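Vedia Publishes Results of Household Chore Trial

05/10/2018 – Vedia today published the results of a trial that set out to answer a simple question: can a robot arm do ordinary chores in an ordinary home yet? The short answer is that it can do a few of them, slowly, and with a person nearby.

The trial was run with Furisico, which supplied the control software, and began in March. Over 10 weeks the arm made 763 attempts at four jobs: picking items up off the floor, clearing a table, folding hand towels and loading a dishwasher rack. The work was done in furnished rooms, with wooden floors, rugs and furniture left where the residents normally keep them.

Picking up was the strongest result. The two-finger gripper handled toys, socks and paper well on bare floor.

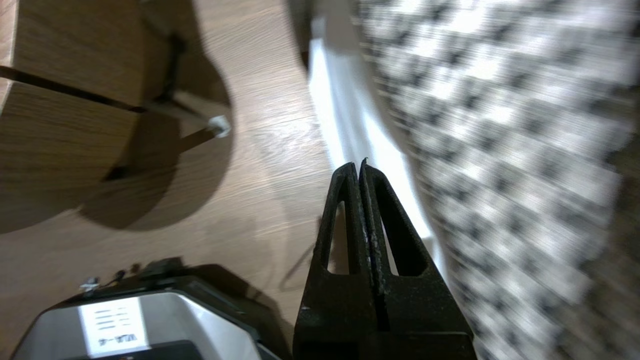
Rugs were harder. Thin items lying flat on a woven surface were often missed on the first try, and the arm sometimes took hold of the rug along with the item. Chair and table legs also slowed the work, as the software plans a wide path around anything it can't identify.

Table clearing went well with cups and plastic bowls and poorly with stacked plates. Towel folding was completed in fewer than half of the attempts. Dishwasher loading was stopped early and will be tried again with a different rack.

Vedia does not plan to sell a household product on the basis of these results. The company expects shop-floor work to come first – sorting parts and filling bins, where the items and the lighting stay the same from one shift to the next. A second trial will take place at the Menico packing site and is planned to cover 2,000 attempts.

The full report, including a record of every failed attempt, is available free of charge from Vedia on request.

About Vedia
Vedia tests and develops robot arms for light work. Its Twal software library is used to log and compare trials.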